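Brurbridge-parts mailing list
Date: 23/07/2020
Subject: Re: [brurbridge-parts] mixed box of white plastic, caps and fittings

> I picked up the mixed box from the Skorkent clear-out and it is nearly all
> white plastic. Pipe fittings, bottle necks, caps, lids, short bits of tube.
> None of it is bagged and there are no labels. I have the drawers from the
> old Kokov cabinet to put it in but I don't know what to sort by. I started
> on color and gave up, it's all white. Size didn't go much better, because a
> cap and a fitting can be the same size and I want them in different
> drawers.
>
> Also some of it is sticky. Is it worth cleaning or do I throw those out?

I did a box like this last November. It was 226 pieces and took me two evenings. Color is no use, as you found. I sort by the ends first and by size after that. The order I follow now:

1. Tip everything onto a dark surface. I use an old black bath towel. White parts on a white countertop are hard to tell apart and you lose the edges. Keep one lamp off to the side, not overhead.

2. Pull out anything cracked. Squeeze each piece lightly across the opening. If it gives on one side only, look there for a split. I don't keep cracked pieces for spares.

3. Make two piles, open at both ends and open at one end. Open at both is tube or a fitting most of the time. Open at one end is a cap or a lid, or a neck that somebody plugged. Do this before you measure anything.

4. Wash the sticky ones in warm water with dish soap. If it's label glue, leave them overnight and rub it off with a rag. If it's pipe cement, it won't come off, and I would throw the piece out. Dry them standing up on the towel. Water sits inside the narrow ones for a couple of days.

5. Measure across the inside of the opening and write that on the drawer. The outside measurement misled me more than once on the Gulyás fittings, which have a thick wall. If you don't have calipers, a set of drill bits will do, try the shank end in the hole until one fits.

6. Leave a drawer for the ones you can't name. From an angle a pipe fitting, a bottle neck and a container cap can all look the same, a white cylinder with a round opening and a dark inside. If you can't see how far back it goes, put it in that drawer and check it later with a flashlight. 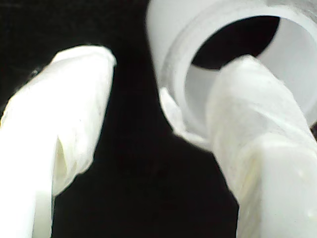

7. Bag the small caps before they go in a drawer. The Kokov drawers have a gap at the back and the little ones work their way through to the drawer below. I found more than 100 under the bottom one when I moved the cabinet.

If you end up with threaded caps you don't want, I can use them, any size. I have elbows to trade.

--
To leave the brurbridge-parts list, send a blank message with "unsubscribe" in the subject line.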